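White remote, faded or missing labels: how do you document the buttons?

grundier54: Remote laid out on paper on the bench. Markings are light gray on matte white and hard to read.

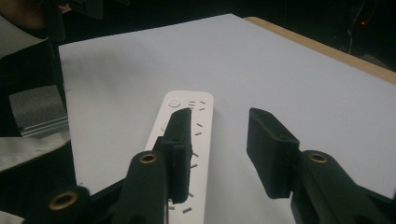

What is the best way to label a remote when the printed markings are hard to read?

Map each button by function first, then put a small printed label beside it, using laminated label tape and leaving the button face clear.

tokow_bench: Agree on mapping first. Lay the remote on a sheet of paper, trace the outline, draw the buttons in and write the function next to each. Keep the sheet. It outlasts any label.

amum1352: Disagree on label tape. The edges lift after roughly 30 days of handling and collect dirt. A fine paint marker on clean plastic holds better. Wipe with isopropyl first and let it dry overnight.

grundier54: Paint marker is permanent if I get it wrong. Tape comes off.

amum1352: It comes off with isopropyl in the first hour. After that, no. Practice on the battery cover.

garrido_r: Neither, if the print is only low contrast. Try a desk lamp at a low angle before doing anything. Gray on white is bad under dim light and often fine under a decent one. Photocopying the face with the contrast turned up also works.

tokow_bench: Photocopy is a good call. Saves the tracing. Take the batteries out first and don't press down on the lid.

amum1352: A copy tells you what is printed. It doesn't tell you what the button does. Still have to test each one.

grundier54: Going with the photocopy plus handwritten functions, taped inside the cabinet door. Will try the marker on the battery cover and report back.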